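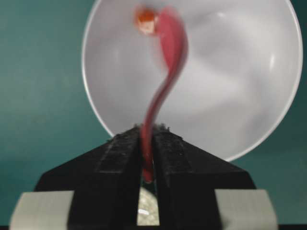 Minutes of the staff and management meeting on automation at the Stutelstead packing site, held in the upstairs canteen on July 12, 2026. Marit Bakke was in the chair and Jamila Liyanage took the minutes. The main business was the robot arm on the mixed toy line and what it means for the people who work there. Marit opened by saying that the arm would stay on the line through the end of August, as agreed in the spring, and that no decision had been made past that date. She asked people to speak from what they had seen at the bench. The first remarks were about stretchy figures, such as the red one with the orange-red hair, held by its lower end over a white bowl. Packers said the gripper holds these well enough at one end, but the rest of the toy swings and bends, and the arm does not wait for it to settle.

Present: 14 from the day shift, six from the evening shift, two from maintenance, the site manager and the shift supervisors. Apologies were received from the night cleaning team and from the buyer at Govby.

1. Minutes of the last meeting

Accepted with one correction. Item 4 should have said that the evening shift asked for a second stool at bench three. It said a second tool. The stool has still not come. Marit will order it.

2. Report on the arm

The supervisor for the toy line gave the report. In the last full week the arm placed 3,428 items. The target set with Arora, who supplied and set up the arm, was 1,000 items per shift on the simple goods, and this was met on most shifts. Hard goods (blocks, small cars, plastic animals) give little trouble. Soft and stretchy goods are slower and need more help from the packer at the bench.

87 stops were written in the log for the same week. A stop means a person had to walk over and press the reset. The most common cause was an item held at a bad angle. The second was two items picked together. Three stops had no cause written down, and supervisors were asked to make sure the column is filled in.

A packer from the day shift said the log does not show the times she reaches in and straightens a toy after it has been put down. She does this many times an hour and does not write it down, as there is no column for it. Several others said the same. The supervisor agreed that this was work and should be recorded. It was asked whether a tally mark would be enough. Agreed that it would, for two weeks, and then look at the sheets.

Marit reminded the meeting that nobody is to reach past the yellow line while the arm is moving. Straightening is done after the arm has gone back to rest. One packer said that this is the rule but the line speed does not leave time for it. This was discussed under item 4.

3. Grippers and wear

Maintenance reported on the gripper fingers. The pads are textured for grip, and on soft goods they pick up lint and the edges fray. Small tufts of fiber at the tips are common on the line. Maintenance does not think this affects the hold yet but would like the pads looked at every shift change and brushed off if needed. Arora's advice is to replace pads at a set number of picks. Maintenance would prefer to replace them on condition, given the price.

There was a question about who does the check. At present it falls to whoever is at bench two, which was never agreed. The packers at bench two said they do not mind the job but want to be shown how to do it and want the arm locked off first. Maintenance will run a short session for each shift on locking off and brushing the pads. No one is to do the check before they have had the session.

The stretchy figures were raised again. Maintenance asked if it would be possible to pick them up by the middle. The supervisor had put this to Arora, who said it could be set up but would need a day with the line stopped. Marit said she would not stop the line for a day before the Govby order is out. Until then the stretchy figures will go to bench four and be packed by hand. The packers at bench four were content with this provided bench four is counted separately, so that it does not look slow beside the others.

4. Line speed and breaks

This item took the longest. The belt was turned up when the arm came in. The arm can keep to the new speed on hard goods, but the people on each side of it have to keep to it as well. Two packers said their wrists were worse at the end of a shift than before. One said she used to turn and talk to the person next to her and now does not, as the arm stands where that person used to be. She asked for this to be put in the minutes.

Marit asked whether the old speed should be brought back. Views were mixed. The evening shift said the new speed was fine with hard goods and too fast with mixed trays. The day shift would like the old speed for everything. After some discussion it was agreed to try the old speed on mixed trays and keep the new speed on hard goods only. Supervisors may turn the belt down without asking. They are not to turn it up without asking.

On breaks, it was noted that the arm does not stop when the packers do. When the bench goes to break one person has been staying behind to watch it, and then taking a late break alone. The meeting did not think this was right. Agreed that the arm will be put to rest during the two fixed breaks. The site manager said this would cost some output and he accepted that.

5. Jobs and hours

Marit read out the letter from head office. It says that no one at Stutelstead will lose their job as a result of the arm during the trial. A packer asked what happened after the trial. Marit said she had asked the same question and had not been given an answer. She will ask again in writing and put the reply on the board by the time clock, whatever it says.

Four people have been moved from the toy line to returns since the arm came in. Two asked to move. The other two did not, and one of them spoke at the meeting. She said returns was all right, but she had 19 years on the toy line and was told about the move on the same morning. Marit apologized to her for that. From now on anyone being moved for more than a week will be told at least five working days ahead – and asked first whether anyone else wants to go.

Temporary hours were also raised. Last summer the site took on extra people for August. This year it has not yet done so. The site manager said the hours would depend on the Govby order and that he would know within two weeks.

6. Training and pay

Six people have been trained to reset and reteach the arm. They are being paid the same as before. The staff side said this is more skilled work than packing and asked for a higher rate. The site manager said there was a training allowance at the Powell site and he would find out how it was worked out and whether it could apply here. He did not want to promise it.

There was also a request that training be offered to the evening shift, who have had none. When the arm stops in the evening they have to phone the day supervisor at home. Agreed that the next two training places go to the evening shift. The phoning is to end once they have been trained.

An older packer said she did not want to be trained and did not want it held against her. Marit confirmed that the training is voluntary.

7. Noise and lighting

The arm itself is quiet. The air line behind it hisses, and the people at bench one have asked for it to be looked at. Maintenance thinks it is a worn fitting. The new lamp over the benches was said to be good for reading labels but hard on the eyes late in the day. Maintenance will try turning it toward the wall.

8. Any other business

The label printer at bench three is still printing off center. Maintenance has ordered a roller.

2,000 small boxes came in with the wrong flap and are stacked by the east door. They can be used for returns. They should not be used on the toy line, as the arm pushes the flap in.

The canteen will have the second microwave back next week.

Actions

Marit Bakke: order the stool for bench three; write to head office about jobs after the trial and post the reply.

Jamila Liyanage: add a tally column to the log sheet; send these minutes to both shifts and to the cleaning team.

Line supervisors: old belt speed on mixed trays; arm at rest during fixed breaks; stretchy figures to bench four and counted separately.

Maintenance: session on locking off and pad checks for each shift; air line fitting; lamp; printer roller.

Site manager: ask Powell about the training allowance; report on August hours.

The next meeting will be in August, after the tally sheets are in. The evening shift asked for a start time they can get to without losing sleep, and Jamila will put two choices on the board.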